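The Year We Quit Buying Toys (Mostly)

By February our living room floor had given up. I mean that you could not put a foot down without landing on a dinosaur, a bead, or the battery door from something that used to sing. My daughter was five, my son was two and a half, and I was the person walking to the coffee maker at 5:40 a.m. in bare feet.

So when a friend mentioned the toy library in Ackroyd, I had the coat on before she finished the sentence. I'd been picturing a shelf in a church basement. What I got was an old shoe store on Grurport Street with the slanted sales floor still in place and 970 things to borrow, all of them in bins, with a number on every lid. You pay four dollars a month and take home up to four items at a time. They're due back in three weeks, and if you're late they send you a very polite text, and then a slightly less polite one. (I have received both.)

I went in thinking this would be about money. We were spending way too much, I knew that, and one rainy night I added up a year of toy receipts and online orders and got $3,362. I checked it twice and then I ate a sleeve of crackers. That figure includes birthdays and a wooden train set I still defend, but come on.

The money part worked right away. The part I wasn't ready for was the giving back.

Our first return was a marble run, the tall kind with the spinning funnels, and my son cried the whole drive down. Big, hiccuping tears! I came very close to turning around and ordering one from my phone in the parking lot. I carried him in, he handed the bin over the counter, and then he spotted a fire station with a working bell and I didn't hear the word marble again until summer.

My daughter took to it differently. She started keeping a list on the fridge of what she wanted next, and she'd lobby her brother for his slots. She once traded him two dinners' worth of dessert for the Zirmont, a magnetic building set so popular that the waiting list was 103 families long when we joined it. We got it in the fall. She built one enormous bridge, left it up for three weeks, and dared any of us to vacuum.

What they borrow over and over, though, is the plain stuff. Pretend food goes out of our branch more than anything with a plug, and it goes out of our house more than anything, period. They'll spread a checked cloth, dump the bin, and serve me lunch until I beg for mercy.
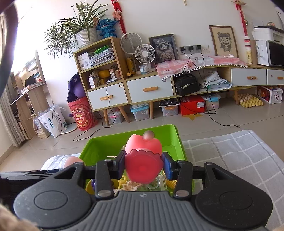
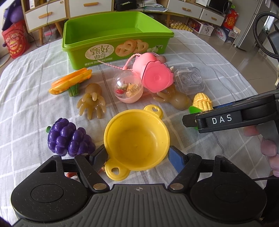
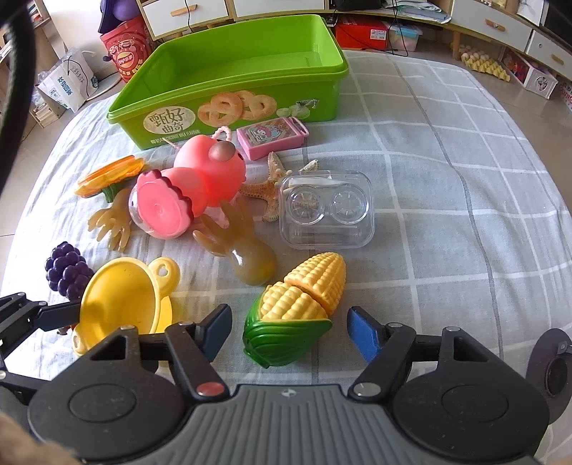
An apple, a yellow pot with heart cutouts in its handles, and an ear of corn in two pieces.

If You Want to Try One

Call first. Hours are all over the place, and ours closes for lunch at the exact time a toddler is most ready to leave the house. Ask how they handle missing pieces too. Ours forgives small losses and charges a dollar or two for bigger ones, but a library I visited in Panatum wanted a deposit up front, and it stung a little.

Bring your own bags, the big flat-bottomed kind. Take a picture of the contents list on the lid before you open anything, and do your hunting under the couch the night before the due date. I have done it the morning of, with one shoe on, and I don't recommend it.

And let the kids pick. I spent our first couple of visits steering everybody toward puzzles I thought looked educational, and those puzzles sat by the door until it was time to take them back. Now I stand by the window with my coffee and keep my opinions to myself. Last trip they came home with a cash register, a bag of scarves, and a drum. We still have the drum for another nine days.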